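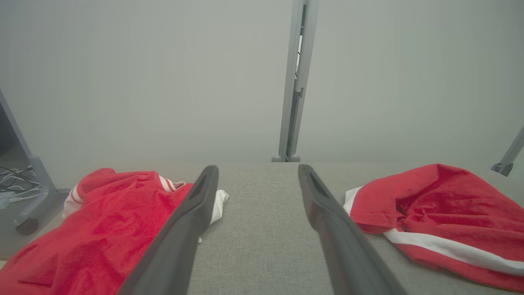 The purpose of the September sessions was to settle how open commitments are carried from one month's planning sheet to the next. The Dikeck group has been copying every unfinished line forward without change, and the list has grown to 1,631 lines. Many of these name an object and stop there. Anyone can see the red garment lying crumpled on the gray fabric of the table, but an entry that reads "red garment" gives no indication of whether it is to be folded, mended or put away. Lines of that sort were set aside and returned to their authors for rewording. A line now needs a verb and a person before it can be carried over.

Of the full list, 844 lines had no person against them. These were moved to a separate sheet and will not be counted as commitments until somebody accepts them. The Semple group asked that the sheet stay visible to all staff, and this was agreed.
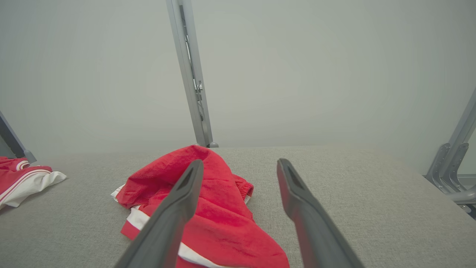

Workshop notebook, planning methods
Entered by Ishbel Sutherland
September, Saturday session

Procedure as tried today. Each participant took their own sheet and marked every line keep, drop or ask. Five minutes were allowed per page. No discussion was permitted during marking, although the Bivus table did not hold to this and their sheets should be read with caution. Lines marked "ask" went to the group lead at the end.

Marking was slower than on the earlier trial. Participants reported that dropping a line they had written themselves was harder than dropping one they had inherited. Several kept lines with no intention of acting on them in October, and said so when asked. The form has no place for this. A fourth mark, "later", was proposed and I have declined it for now - the earlier version of the form had such a mark and most of the sheet ended up under it.

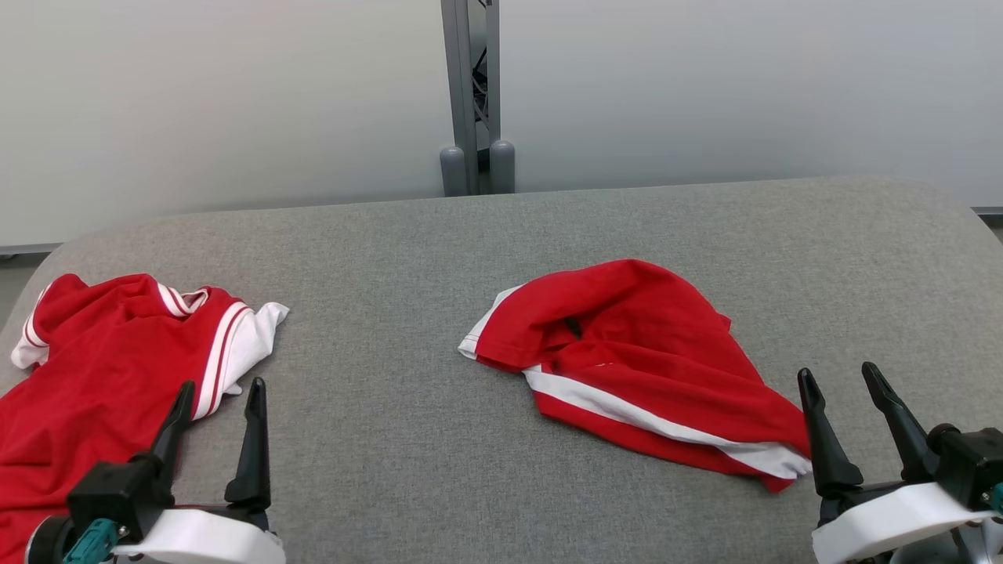 The group leads may overrule me on this point, in which case "later" should require a month to be written beside it, and the line should be struck when that month closes.

Still open:
The Cuvidari template prints the long-term aim on the back of the sheet, where it was not read. Move to the front, above the first line.
Two sheets from the Semple group are unsigned. Return them before totals are entered.
Wording of the "ask" mark. Some took it to mean a question for themselves.

Next session to begin at 9:30 a.m. with the reworded lines only. Bring the old form for comparison.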